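Section 6. Setting Up the Box Handling Station

Welcome back! If you have come straight from Section 5, your Clerkel arm should be bolted down and powered, and you have probably earned a coffee. This part takes most people a little under an hour the first time, so please don't feel rushed. Benoît Barbier, who wrote the first version of these steps, still does them with the page open beside him.

1. Pick a spot with level floor and enough room to walk behind the arm. If carts pass through, mark their route before you go on.

2. Open the flaps of your cardboard box fully and fold them clear of the gripper's path. Set the box down within the arm's reach.

3. Turn on the wrist camera and the workspace camera from the Views menu, and let them run for 13 minutes so the exposure can settle.

4. Switch to Jog mode and set the speed to 200 on the dial. It will feel terribly slow (it is meant to!), and you can raise it later.

5. Bring the fingers down over one side wall of the box, with one finger inside and one outside. Stop there and check all your views before closing.

Workspace view, then two wrist views

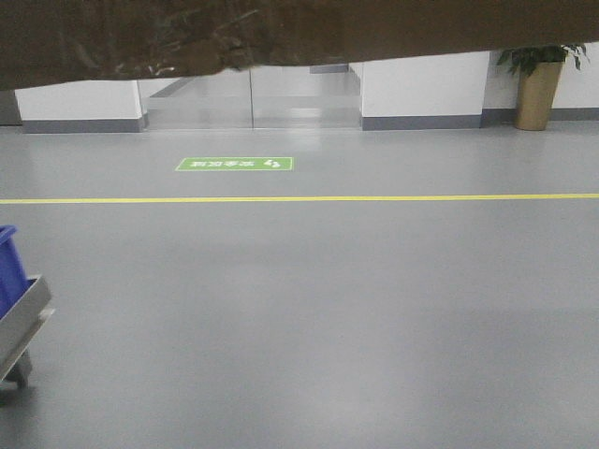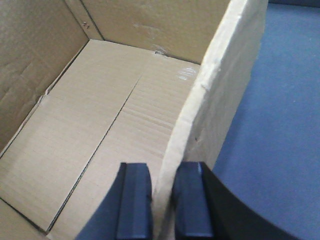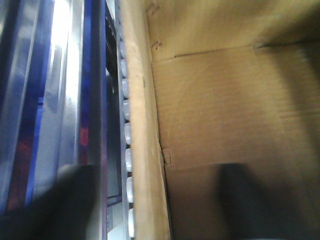
6. Close the gripper in small taps of the button. Stop as soon as both fingers touch the cardboard, and save the position under a name you will recognize in December as easily as you do today.

7. Open the gripper, back the arm away, and replay the saved position three times at the same slow speed.

CAUTION: Keep your hands out of the box whenever the arm is in Jog or Replay mode, even if it looks idle. Press Hold first.

NOTE: Cardboard gets soft at the rim with use. We suggest checking the saved position again after 1,000 cycles, or sooner if you change box suppliers.

If the fingers land off to one side on replay, go back to step 5 and save the position again. Should it keep drifting, write to Prasert Paisan at the Clerkel help desk and include your settings file. Gripper force is covered in Section 7.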